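Selling hair accessories at craft fairs — trays or cards?

fernhollow22
Posted November 12, 2020
I have a half table at the Godoy spring market in April, if it goes ahead. Mostly hair clips, hair ties and bracelets. Last year I put everything on printed cards and hung it on a Nullari rack. The rack fell over twice and the cards cost me too much. Thinking of switching to shallow trays, mixed pieces, one price per tray. Has anyone done both?

button_jar
Did both. Trays sell more to kids and teens, cards sell more to people buying gifts. If your pieces are under $9 go with trays. Keep the colors inside the tray light so dark clips show up.

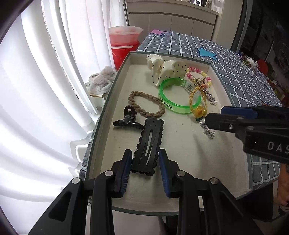

I also stopped filling them to the top. People dig when a tray is full, and the small stuff ends up under everything. I put out a few pieces at a time and restock from a bin under the table.

marlow_k
Disagree on mixed trays. I sorted mine by type and sales went up. When clips and bracelets are in together, people look for a second and walk on. Also theft. I lost more out of trays in one weekend at Bristora than I did off cards all year.

button_jar
Bristora is a big show though. Godoy is maybe 300 people on a good day and you can see your whole table from your chair.

fernhollow22
That's true, it is small. Half table is tight for sorted trays, I could fit four.

ximena_v
I run the Fikulley table at the same market. Four is enough. Put the snap clips closest to the front, they are what people pick up first. And put a mirror out. I sold almost no clips before I had a mirror.

marlow_k
Agree on the mirror. Still say sort them.

fernhollow22
Is that Ximena Villalobos? You sold me a headband two years ago, still have it.

ximena_v
Yes, that's me. Glad it held up. Email the market before you buy trays, they had a rule about table height and I don't know if it changed.

button_jar
They dropped it. Displays can be any height now as long as they don't block the next table.

marlow_k
Not what my form says. Mine has a limit on it, page 7.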